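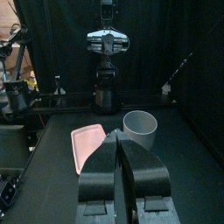 The cup has been the problem since October. It is grey and plainly cylindrical, and the students of the Vistard robotics club would like a machine to pick it up and put it on a pink tray. A person does this without looking. The club has spent most of a term on it, and when I ask how it is going, Angeliki Psarras thinks for longer than I would like.

"It depends which day you come," she says.

I have come on a Monday, which is apparently not a good one. The club meets after lectures in a long room at the back of the engineering block, and by five o'clock it is full of people frowning at laptops. They are preparing for the Lirkulon, a student contest in which teams bring arms they have taught to do small household jobs. Taught is the word everyone uses. I was told before I arrived that these machines "learn like children", and I would like to register an objection. I have children. They did not need 454 demonstrations to understand a cup.

That is the number the club has recorded so far. To make one, a student guides the arm through the job by hand control, closing the black fingers on the cup, lifting, moving across, letting go. The software stores what the arm did and what its cameras saw. Then it is trained on the pile overnight, and the next afternoon everyone gathers to find out whether it has picked up the idea or only the habit.

Mostly, so far, the habit. Michalis Psarras, who is Angeliki's younger brother and joined the club, he says, because she had the car, shows me a list of the last set of trials. Of 27 attempts with the cup in its usual spot, the arm managed a respectable majority. Then somebody moved the cup a hand's width to the right. The arm went to where the cup used to be, closed on air, carried the air carefully to the tray and set it down.

"It was very gentle about it," Michalis says.

This is the part of the story that tends to go missing from the brochures. Open days are full of robots handing over apples, and the clips that travel furthest online show the go that worked. I asked Rajeshwari Palaniappan, the lecturer who supervises the club, whether she minded that. She does, up to a point. She also has a budget to defend, and a filmed success does more for it than an honest spreadsheet.

"If I showed the dean the failures, he would ask why we were paying for them," she says. "The answer is that the failures are the course. But I would not want to say that in a budget meeting."

It is a fair answer, and a slightly worrying one. The course leans heavily on sponsors. Lazaridis, a packaging firm on the ring road, paid for two of the arms and takes two students each summer. The firm's interest in grey cups is presumably limited. Its interest in people who can make an arm put things in boxes is not, and a good deal of what is described as play in this room looks to me like an unusually long job interview.

Abdelilah El Khatib doesn't see it that way, and he has done the summer placement. He liked it. He learned more about tidy cabling there than in two years of lectures -- a subject on which, glancing at the loops hanging off the arms, I think he could usefully hold a session. What he didn't see at Lazaridis was anything that learned. The arms on the packing line repeat fixed movements that an engineer typed in, all day, and they don't miss.

"People there asked me what ours was for," he says. "I said it could cope if you moved things. They asked if it could. I said not yet."

His team's entry is called Uver. Nobody will tell me why. Its rivals at the Lirkulon include a group that is attempting to fold a tea towel, an ambition regarded here with a mixture of pity and dread. Last year's contest gave marks for speed, so teams trained for speed, and a fair amount of crockery was lost. This year the judges will put the objects wherever they please. Lambros Moschos, who looks after the club's training runs, approves of the change and expects it to be a disaster for everybody.

His own remedy is dull. He wants more demonstrations, with the cup and tray shifted every time, and he wants them from several people, as the arm has so far inherited one student's fondness for approaching everything from the left. The rota for this is pinned by the door. It has a lot of gaps in it.

I was offered a turn. Driving the arm is harder than it looks: the fingers come down at a slant you hadn't planned, and from where you sit it is difficult to judge how far away the cup really is. On my third try I knocked it over. Lambros deleted the recording before I had put the controls down.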